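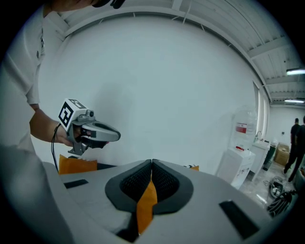

*Second bench, Stoltside, mid-afternoon.*

The job at Stoltside was pulling cloth. My partner had started a month before me and always wore a white shirt, which I thought was a mistake in a place with that much machine grease, but the shirts stayed mostly clean.

You held the gripper by its handle and did the task the way you wanted the robot to do it. Close on the orange cloth, lift, move it over, let go. The marker cube on top told the computer where your hand was, and the little camera beside it saw what the gripper saw. Somewhere in Ginditz, in a building I never visited, a robot arm got our afternoons as lessons.

"Slower," my partner said on my first day. "You're doing it like a person."

"I am a person."

"Do it like a person who is being copied."

I tried. For a week I was so careful that the files came back marked unusable. Too many pauses. The note from Jinstead, who paid for the work, said the robot had begun to stop in front of the cloth and wait. They had looked for a fault in the arm and hadn't found one. Then somebody played back my files, and there I was, stopping in front of the cloth.

After that I quit thinking about it. We traded off at the gray shell with the rubber opening, and whoever wasn't pulling went for water or typed in the log. My partner leaned in close, arm angled down, and talked the whole time about a sister's wedding, bus routes, a soup with too much dill. The hand did its own work. Those were the best files we had.

By January we had logged 1327 good pulls. Bagheri sent two people in dark clothes to see how it was going. They stood by the far wall most of the day and spoke to each other. Before they left, one of them showed us a video from Ginditz on a phone.

The arm came down over the cloth. Before it closed, it made a small turn to the left, out and back, like somebody shaking a watch down the wrist.

"What's that for?" the one with the phone asked. "It does it every time. It isn't in the task."

My partner took the phone and watched it again, then gave it back and rubbed one wrist.

"I broke this when I was 14," my partner said. "It catches if I don't do that first."

They asked if the turn could be left out from now on. It cost the arm part of a second on each pull. My partner said sure, and picked up the gripper, and did 4 pulls while they watched. The turn was in all of them. On the last one I could see the effort to hold it back, the forearm gone stiff – and then out and back it went anyway, and the gripper closed on the cloth.

The visitors wrote something down. I opened the log and put in 4 more.

"Your turn," my partner said, and handed me the gripper. I took hold of the handle, and my wrist moved left before I reached for anything.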